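The coach to Urkholm left Pratden at 7 in the morning, and Busisiwe Tshabalala was the only passenger who had brought a proper lunch. The driver put her case in the hold and told her it was three hours to the coast, or longer if they were still digging up the road at Plultville.

They were still digging up the road at Plultville. The coach stood behind a cattle lorry for 20 minutes. Busisiwe ate half her lunch and read the leaflet from the tourist office again. It said that Urkholm had a lake with rowing boats, a walk along the old sea wall and a tea room called Stubbs, where visitors had been coming for the seed cake for three generations. Her mother had been one of those visitors. She had talked about the seed cake more than she had talked about the sea.

The man across the aisle asked if she was going for the week.

"Five nights," she said.

"In December?"

"It was cheaper."

He said it would be, and went back to his phone.

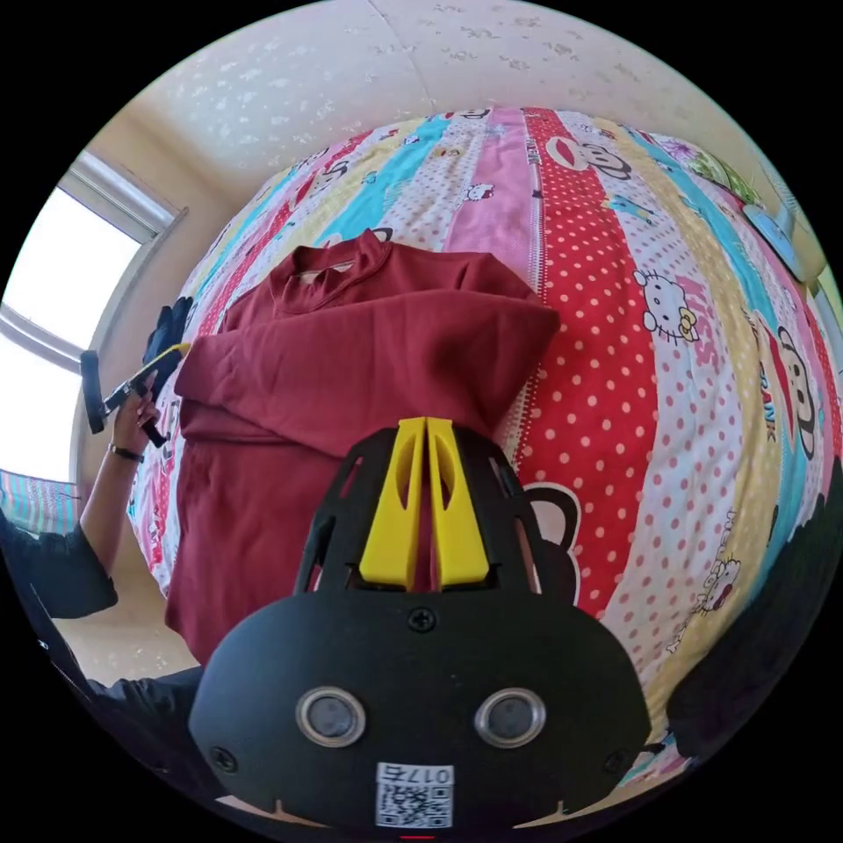 *Black casing, white label.*

The guest house was on the hill behind the harbour, and nobody had mentioned the hill. She stopped twice on the way up to change hands on the case. The landlady gave her a key on a piece of string and said breakfast was until nine, the hot water was best before seven, and the boats on the lake had been taken in for the winter.

"The leaflet says all year," said Busisiwe.

"It's an old leaflet."

"Is Stubbs open?"

The landlady had to think about this. "Mornings," she said. "If she's well."

Busisiwe unpacked, put her shoes by the radiator and slept until it was dark. Then she walked down to the harbour and had fish and chips on a bench in the wind. Across the water there was one light on the end of the sea wall and another further out that came and went. She stayed until her hands hurt.

In the morning she was outside Stubbs before it opened. A woman in a green coat came along the pavement with the keys and let her in without asking what she wanted. There were six tables and a glass counter with very little in it - some scones, a plate of ham rolls, a fruit loaf under a cover.
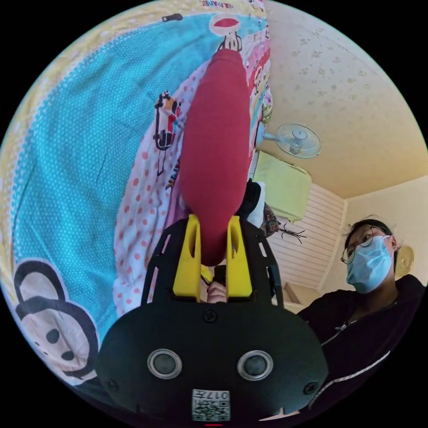

"I was hoping for the seed cake," said Busisiwe. The woman said she hadn't made one since the summer, people wanted brownies now. She filled the kettle and looked for a cloth. A small boy had come in behind her and settled at the corner table with a colouring book, and she told him to mind the tablecloth. Then she asked Busisiwe how long she was staying.

"Until the end of the week."

"Come back tomorrow, then. I'll have to get caraway."

Busisiwe had tea and a scone. Afterwards she walked out along the sea wall as far as the light, and round the lake on the way back. The boats were upside down on the grass under a blue sheet. She sat on the wall beside them and wrote a postcard to her brother. She told him about the hill and the roadworks, and left a space at the bottom for the cake.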